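Robot club, week six: the washing up

Posted 8 May 2018

So I said last time that I'd write up how we got on with the kitchen project, and then I didn't, sorry! Exams, a cold, more exams. Anyway, we have a sink now, and I am far too pleased about it.

For anyone new, I'm in the robotics club at college and our team is called Dandico (Mesfin picked it, we were all too tired to argue). There are five of us and one shared desk by the radiator. We enter the Grandia student challenge in June, and the task this year is household chores, all done in simulation. We went for the kitchen sink because Marichka said it would be easy. It is not easy, Marichka.

I've spent most of this term on the things that go in and on the sink. Sibel did the basin and tap and fussed over the tiles for a whole evening, and Yurii writes the code that is meant to decide what goes where. My job is making sure a plate sits down like a plate and doesn't go sailing through the worktop. I had 37 goes at getting one to stay put before I went home in a huff.

We're still arguing about how messy to make it. I like a proper muddle, with food and dishes all over the place, and Yurii would like one clean plate please – you can guess who has to write the code.
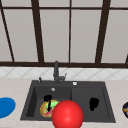
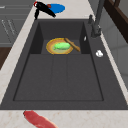

Category: Clubs and student projects

I do love the blue dish out on the worktop. It has no business being that bright, and I won't hear a word against it. The green veg on the yellow-rimmed plate is a favourite too. I call it the courgette and Sibel calls it the cucumber, and we've agreed to leave it there.

The wooden spatula is what kept me up. Long thin things leaning on round things are horrible to get right! Mine used to shiver on the spot, then shoot off towards the window. Valentyna, who runs the club, told me to stop fiddling with the weight and look at the time step, so I halved it and the shivering stopped. Everything else then ran like treacle, so now Yurii isn't speaking to me (he is, but only about treacle).

Last night we left it going over tea and it got through 521 tries. I haven't read the log yet. Marichka has, and she made a face.

Next job is the scoring. Grandia give you 20 minutes for the whole run, and at the moment ours needs a lot more than that. If anyone from the Gerkport team reads this, how are you handling wet surfaces? Are you even bothering? We've more or less decided to pretend water doesn't exist until after the challenge.

Right, I've got an essay due, and it's nearly 18 pages short of where it should be. More when the log's been read.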